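Setting up the Lornum kitchenette, section 4: The bench mat and the cups

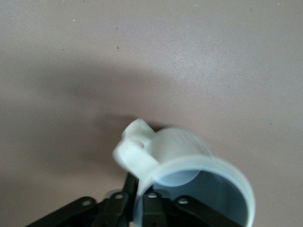
White plastic cup in front of the mauve-beige surface, handle at the back.

I've set up three of these kitchenettes now, and the mat is the bit I rushed the first time, so go easy with it. You'll want the kettle and the sink finished (sections 2 and 3) before you start. Put the jug somewhere else for the moment, you'll only end up shuffling it back and forth.

Laying the mat

1. Unroll the mat face down on the floor and leave it for 14 hours. Overnight is fine, I usually do it after tea and forget about it.

2. Wipe the bench with a damp cloth and a drop of dish soap, then dry it properly. Get right into the corner by the tap.

3. Measure the bench from the wall to the front lip. The Prakirent mat is 700 mm deep as sold and the standard Lornum bench is a touch less, so you'll be trimming the back edge. Trim a little, try it, trim again - you can't stick it back on!

4. Lay the mat from the left and smooth it with your forearm as you go.

5. Run a finger along the front lip. If you can feel the mat hanging over, pull it back a hair.

Note: The mat has a fine speckle in it, and crumbs and tea leaves blend in more than you'd think. I wipe mine every evening whether it looks grubby or not (it usually is).

Caution: Don't put a hot pan straight on the mat. Use the trivet from the Skurnier box, or an old folded tea towel if the trivet's gone walkabout.

Setting out the cups

6. Take the cups out of their sleeve and wash them in warm soapy water. New plastic has a smell to it and I can taste it in the first cuppa if I skip this.

7. Check each handle where it joins the cup. Run your thumb around the join, and if there's a sharp bit of leftover plastic, take it off with a nail file.

8. Stand the cups mouth up along the back of the mat, handles all pointing the one way. Mine point to the wall, but if you're a leftie or you've got little ones reaching up, try them facing sideways and see what feels right.

9. Fill one cup with cold water and leave it for ten minutes on a paper towel. If the towel's damp underneath, set that cup aside and ring the shop. The spare cup is part no. 1679 in the Rana catalogue.

Note: Tea will colour the inside of a white cup sooner or later. A spoonful of bicarb and a soft sponge gets mine back to a decent white. Steer clear of the green scourers - they scratch, and then the stains really dig in.

Caution: These cups aren't for the microwave. Heat your milk in the glass jug and pour it over.

Once the cups are sorted you can bring the jug back and move on to section 5, the drying rack.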